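August, bat bench, 14:10

Carrying on from the last entry. The Kaldale ash bats are back on the bench after conditioning, and the pitching rig has a new drive belt. Aim for the week is a clean sweet spot map for one ash bat and one maple bat of the same profile, so that we can stop arguing about whether the barrel change in the Akimside model did anything.

**Setup**

- Bat pivoted at the handle, 150 mm from the knob, free to swing after impact.
- Balls from the Malinowski box, all stored together in the humidity cabinet.
- Accelerometer on the handle, waxed on, cable taped down the back of the grip.
- Light gates before the bat only. The rebound gate still drops readings when the ball comes off high, so rebound speed is taken from the fast video for now.

Weighed and measured both bats before mounting. Maple is the heavier of the two, as expected, but the balance points are closer than the labels suggest. Swing weight by the pendulum method gave the same order. I repeated the ash bat because the first set of periods drifted. The pivot clamp was loose. Tightened, repeated, second set kept.

**Tap test**

Hung each bat from two loops of elastic and tapped along the barrel with the small hammer. First bending mode on the ash came out at 122 Hz, with a clear node in the barrel. The maple is higher. The second mode is well separated in both and the peaks are narrow, so neither bat has a crack worth worrying about.

The node of the first mode and the node of the second mode don't sit at the same place, and the useful zone is the strip between them. I marked both in pencil on each barrel. Please don't rub these off. Last time someone cleaned the barrels before the rig run and we had to tap everything again.

**Rig run, ash**

Started at the tip and worked inwards in 10 mm steps. Three balls at each mark, rotating through the box so that no ball was hit twice in a row. Label up, so impact on the edge grain. Any ball that landed more than 5 mm off the mark on the carbon paper was thrown out and repeated.

Handle vibration behaves as it should. High at the tip, falling to a minimum just outside the first node, then rising again towards the taper. The minimum is flat, wider than I had assumed from the old data. The old data used 20 mm steps and would have missed that.

Best rebound isn't at the vibration minimum. It is slightly further in, towards the hands. Part of this is the fixed pivot and the bat standing still at impact, which shifts the best point inwards compared with a real swing. I corrected for it using the usual rigid body expression and the two points moved closer, though not on top of each other.
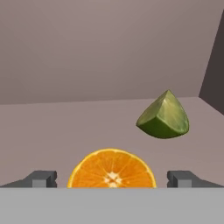
The correction depends on the pivot distance and on swing weight squared up against ball mass, so an error in the pendulum result goes straight through. With the first (loose clamp) set of periods the corrected point would have landed outside the vibration minimum, which makes no sense. Anyone using the numbers from the shared sheet should check that they have the second set.

**Rig run, maple**

Fewer marks done. The rig was stopped halfway by the guard switch, which had come out of line again. Reset it twice, then shimmed the bracket. Restarted from the tip instead of carrying on from the middle, to keep the ball order the same.

Maple gives a narrower minimum and a sharper rise on either side. Rebound at the best point is very close to the ash, inside the spread between balls. I wouldn't claim a difference from this set.

**Balls**

Ball to ball spread is now the largest source of scatter. Ball counter on the rig reads 912 since the wheels were last changed, and the surface of the wheels is glazed. Two balls from the Malinowski box had lifted seams and were pulled. Compression on the rest was checked on the Dondar press: 300 N preload, then the standard travel, peak force read off the dial. One ball read clearly soft. It is marked with a red cross and kept for warming up the wheels only.

Humidity cabinet was fine on the morning reading. I don't have an afternoon reading because the logger battery was flat.

**Files**

Traces for both bats are in the bat bench folder under run 195. Ash is complete. Maple is missing the four marks nearest the taper. The video for the first maple attempt is there too but should not be used.

**To do**

1. Finish the maple marks near the taper.
2. Change the wheels before any more rebound work, then repeat two ash marks to see whether the speeds hold.
3. Fit the new logger battery.
4. Turn the ash bat 90 degrees and run the three marks around the minimum on face grain. Low speed first.
5. Tap test on the Akimside barrel, both the old and new profile, before either goes near the rig.
6. Ask whether the rebound gate can be raised 40 mm. The present bracket has no slot for it.

16:50. Rig isolated, air off, guard key back in the drawer. Ash bat left on the pivot, maple on the rack with the pencil marks facing the wall.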